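# Unintended Gripper Closure During Button Pressing in a Simulated Entryway

Final report, capstone project, mobile manipulation track

## 1. Summary

Our team built a controller that drives a simulated mobile arm to a wall button and presses it with a closed fingertip. During the September test block the gripper closed at full commanded force while the wrist was still moving, and the arm then pushed into the furniture until the physics engine became unstable. The fault was found in how we handled late messages between the planner and the gripper node. This report covers the setup, the fault, the search for its cause, the fix, and the parts that remain open.

No hardware was involved. We still treated the event as a safety fault, as the same gripper node is meant to run on the lab arm next term.

## 2. Background

The project continues work from an earlier group, which left a working base controller and a grasp planner but no contact tasks. Our assignment was to add one contact task and to report on its failure rate. We chose button pressing. The target is small, the motion is short, and a miss is easy to score from the logs.

The software has four parts:

- **Scene server.** Loads the home layout and steps the physics.
- **Planner.** Takes a target pose and produces wrist waypoints.
- **Gripper node.** Receives an opening width and a force limit, and reports finger position.
- **Provel.** Our logging tool. It records every message with a send time and a receive time.

The layout used for all runs is called Irholm. It is a small home with an entryway. A second layout, Grillitgate, was prepared for a later comparison and is mentioned in Section 7 only.

## 3. Task and Method

Each run starts with the robot base parked on the floor and the arm raised. The planner is given the pose of one button. The sequence is:

1. Move the wrist to a standoff pose with the fingers open.
2. Hold until the wrist speed is below the threshold.
3. Close the fingers.
4. Move forward along the button axis until contact.
5. Back off to the standoff pose and open the fingers.

The wrist camera is used for a final correction at step 2. The correction needs a clear view between the fingers, so the fingers have to be open at that point. With the fingers closed the target is partly hidden and the correction is skipped.

A run counts as a pass when the button state changes and the contact force stays under the limit. It counts as a miss when the button state does not change. Anything else is a fault and stops the batch.

We planned one batch of 200 runs per button. Start poses were drawn at random from a box in front of the target, with the wrist allowed to roll. The roll was added late. It made the planner slower, which matters in Section 5.

## 4. The Fault

The first batch stopped early. On the faulty run the arm reached the area of the standoff pose and was still turning when the gripper received a close command. The fingers closed. The planner took the closed state as proof that step 3 was complete and went straight to step 4, using a button axis that had not been corrected. 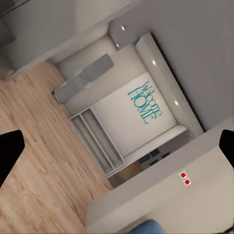 The resulting forward motion missed the button and drove the fingertips against a fixed surface. Contact force rose past the limit. The limit check did raise a stop, but the stop went into the same queue as the motion commands and waited behind them. By the time it was read, the solver was producing joint speeds that no real arm could reach, and the scene server shut down on its own range check.

There were two separate problems here:

- a close command was accepted at a time when it should not have been valid;
- a stop command could be delayed by ordinary traffic.

The second is the more serious one. The first caused the event, but any bad motion would have exposed the second.

The fault showed up on 8 runs in the first batch once we changed the batch script to restart after a fault instead of ending. All of them had the same order of messages. None of them occurred when wrist roll was turned off.

## 5. Finding the Cause

### 5.1 What we checked first

We first suspected the physics settings. Thin parts in contact with large fixed bodies are a known source of trouble, and the fingertips in our model are narrow. We cut the time step in half and repeated the faulty runs with the same seeds. The solver stayed stable for longer, but the early closure still happened at the same point in the sequence. This ruled out the time step as the cause of the closure.

We then suspected the camera correction. A bad correction could have sent the wrist to a wrong pose. The logs showed that on the faulty runs no correction had been computed at all, so this was dropped.

### 5.2 Message timing

Provel stores both send and receive times, but our plots up to that point had used receive times only. When the plots were redone with send times, the close command no longer lined up with the current run. It had been sent during the run before.

The path is as follows. With wrist roll enabled, some plans take longer than the planner's time budget. The planner then gives up on the run, and the batch script resets the scene. The reset clears the motion queue. It does not clear the gripper queue, as the gripper node was written as a separate process with its own buffer. If the planner had already queued a close command for the abandoned run, the command survived the reset and was delivered in the next one.

The gripper buffer held commands for up to 3,000 milliseconds before dropping them as stale. That value came from the earlier group's configuration file and suited their grasping task, where a slow close did no harm. A reset in our setup takes less time than that, so the old command was still considered valid.

### 5.3 Why the planner did not notice

The planner checked finger position and nothing else. It did not check whether the closed state was the result of its own command. In the earlier grasping task this made sense: if the fingers are closed, the object is either held or lost, and both cases are handled later. In a pressing task the closed state is used as permission to move forward, and the check is too weak for that use.

## 6. The Fix

Four changes were made.

**Run number on every command.** Each command now carries the number of the run it belongs to. The gripper node rejects any command whose number does not match the current run. Rejections are logged.

**Reset clears both queues.** The scene server now waits for a reply from the gripper node before a run may start. If no reply comes, the batch ends.

**Speed gate on closing.** The gripper node reads wrist speed directly and refuses to close above the threshold, whatever the planner says. This overlaps with step 2 of the sequence on purpose.

**Separate stop channel.** The stop command has its own connection and is read before every physics step. It cannot wait behind motion commands.

We tested the changes one at a time, using the seeds of the faulty runs. With the run number alone, the early closure was gone on all of them. With the stop channel alone, the early closure remained, but each run halted at the first step after the force limit was passed and the solver stayed stable. The speed gate alone blocked the closure, and the planner then waited until its timeout. That counts as a miss and is acceptable.

With all four changes in place the full batch was repeated. No faults were recorded. The misses that remained came from planning timeouts and from a few corrections where the target was too close to the edge of the camera view.

## 7. Limits and Open Points

The speed gate depends on a wrist speed signal that is exact in simulation. On the lab arm the signal will be filtered and late. The threshold will have to be set again, and we do not have data to say what it should be.

The contact force values should not be read as predictions. The surfaces in the Irholm layout are rigid bodies with a single stiffness value, and peak force depends strongly on that value. We used force only as a trigger for the stop.

The batch on the Grillitgate layout was not run. The button poses in that file were found to be in a different axis order, and there was no time left to convert and check them.

The planner still takes the gripper's word on finger position. A stuck finger sensor would not be caught. We looked at the Kelemen method, which compares commanded and measured width over a short window, and started an implementation — it is in the repository on its own branch, without tests, and should not be merged as it stands.

## 8. Notes for the Next Group

- Plot send times and receive times together. The receive-time plots cost us most of the search period.
- The stale limit in the gripper configuration is now 200 milliseconds. If grasping is brought back, this value may be too short for heavy planning loads.
- Do not remove the speed gate to gain cycle time. The run number covers the known fault only.
- The restart option in the batch script is off by default. Leave it off for any run on the lab arm.
- Seeds for the faulty runs are stored with the logs. They reproduce the original fault only with the old gripper node and with wrist roll turned on.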